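**Kimaro Robotics Club opens its November build season with a hand-held gripper project**

BODIDCOMBE — I'm Lamisi Acheampong, I run the after-hours robotics club at Kimaro, and I've been told a press release should be short and serious. I'll manage short!

This November our students are taking on the Porard Challenge, a student contest in teaching robot arms to do small tabletop jobs. Our team is called Jultano (they voted, I stayed out of it), and they're spending the first weeks of the season with a gripper in their own hands. You hold it, you do the job yourself, and the recordings become practice material for the arm. The goal is 1000 good recordings before the arm gets switched on, and as I write this we have our first 100.

Nhyira Fiadzo leads the recording crew and keeps the log, which has strong opinions in the margins. Kojo Tetteh handles the software side and has asked me to mention that he rewrote the sorting script twice.

"I thought picking up a block would be the boring part," Nhyira told me. "Then I watched my own recordings and saw how much I fidget. My elbow was everywhere."

Iddrisu Ankrah, who judged at last year's contest, is coaching us through the spring — he's patient, and he makes everyone redo the sloppy ones.

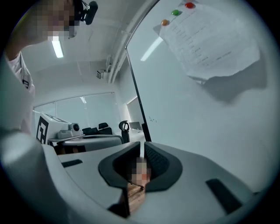

*A wooden block at the gripper's fingers during work on the Jultano project.*

We're holding an open evening later this month, starting at 6:30 p.m. in Room 2123. Families, neighbors and curious younger kids are all welcome, and you can try the gripper yourself. New members can sign up that night, no experience needed, and there's no fee for the first term.

Press questions and visits: Davina MacKinnon, Kimaro front office, extension 2234. She's much better at answering the phone than I am.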